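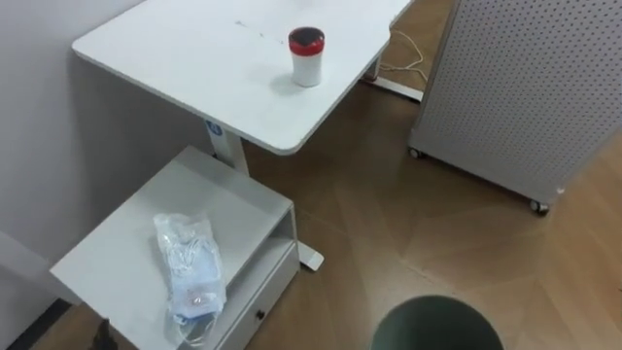 # Skirkar room tasks

3 min read

Skirkar is a small set of recordings from a humanoid robot which I am building together with Pichit Wannasri in a shared workshop. The robot does simple housework in one room. Version 2 was put together in October 2019.

## What is inside

There are 995 episodes. Each episode has video, joint angles of both arms and legs, and one short text with the name of the task. Video comes from two places: the head of the robot, and a fixed camera in the room.

The tasks are carrying a bucket, moving small things and walking between the furniture. The bucket task was the most difficult for us. When the bucket hangs from one hand, the body must lean a little to the other side, and our first balance controller (Mollel) did not know this. 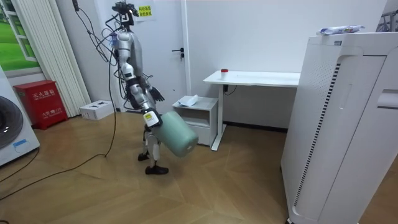
In the newer controller, Sternine, the weight at the wrist is one of the inputs. Please do not mix episodes of the two controllers in one training run. The field `controller` tells you which one was used.

We use cookies to improve your experience. Accept | Settings

## Known problems

- The clocks of the two cameras can differ by up to 100 ms. Use the script `mirzaei_sync` before you join them.
- White furniture reflects the light, and the depth values on it are not reliable.
- In the head view the fingers often cover the object.

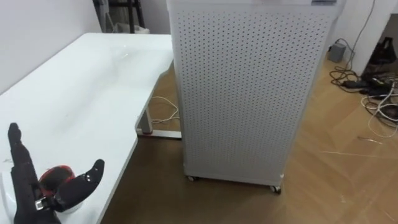 ## Use

You may use the data for study and for your own robot. If you find a wrong label, please open an issue with the episode number.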